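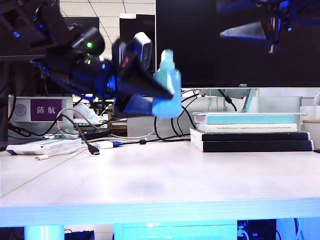 Fig. 9.1 Robot arm with a light blue bottle in its gripper.

Chapter 9
Keeping the Spacecraft at a Sensible Temperature

9.1 Where the heat comes from and where it goes

My first job on a satellite was the battery heater on Simum, and I got it wrong. I had worked out how cold the battery would be in the Earth's shadow, picked a heater to suit, and gone home rather pleased with myself. The next morning Sebastián Paredes, who ran the thermal group, asked me what the battery would be doing while the transmitter next to it was switched on. I hadn't thought about the transmitter at all. It belonged to somebody else's chapter, so to speak.

I tell you this early on because thermal control has a way of turning up in everyone else's work. If you've come straight from Chapter 8 you'll have a power budget in your notebook, and I'd like you to get it out now. Nearly every watt you drew from the solar panels ends up as warmth inside the box. A small part leaves through the antenna as radio waves, and the rest has to leave as infrared from the outside surfaces. There's no air up there to carry it off, so a fan on the outside will do you no good whatsoever!

Four kinds of heat arrive at the spacecraft. Sunlight comes in directly, and is by far the strongest when you're in it. Sunlight also bounces off the Earth (we call this albedo, and it varies a lot with cloud and ice). The Earth gives off its own infrared, day and night. And then there's the heat from your own equipment. Add those together, set them equal to what the surfaces radiate away, and you have the steady balance we'll write down properly in Section 9.2. It looks harmless, but the temperature is raised to the fourth power, and that catches people out when they try to scale results in their heads.

You should always run the sum twice, once for the hot case and once for the cold one. The hot case has everything switched on, full sun, and surfaces that have darkened with age. The cold case has the longest shadow of the year, fresh white paint, and most of the equipment asleep. For Mulligan, the small survey satellite I'll be using for the worked problems, these come out at 345 K and 266 K for the unprotected electronics panel. Neither is any good to us. The battery is fussier still — it wants to be kept a little above freezing and well short of a hot summer's day, particularly while charging.
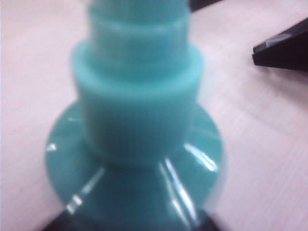 Fig. 9.2 Teal plastic object with stepped tiers, one of them finely ridged.

9.2 What you can do about it

The cheapest tool is the surface itself. Every finish has two numbers that matter: how much sunlight it soaks up, and how well it gives off infrared. White paint is poor at the first and good at the second, so it runs cool. Bare polished metal can run surprisingly hot in the sun, which feels wrong until you've done the sum (please do, it's Problem 9.3).

After surfaces come blankets, then conducting straps, and only then heaters. I put heaters last on purpose. Utura flew with 13 of them, drawing 129 W between them in the cold case, and the power engineers never forgave us. Most of that could have been saved by moving one radiator to the shaded side, but by the time we noticed, the Osska camera had already been given the spot.

Before we start on the balance equation, check that you're happy with the view factors in Appendix C. You'll need the one for a flat plate facing the Earth on the very next page.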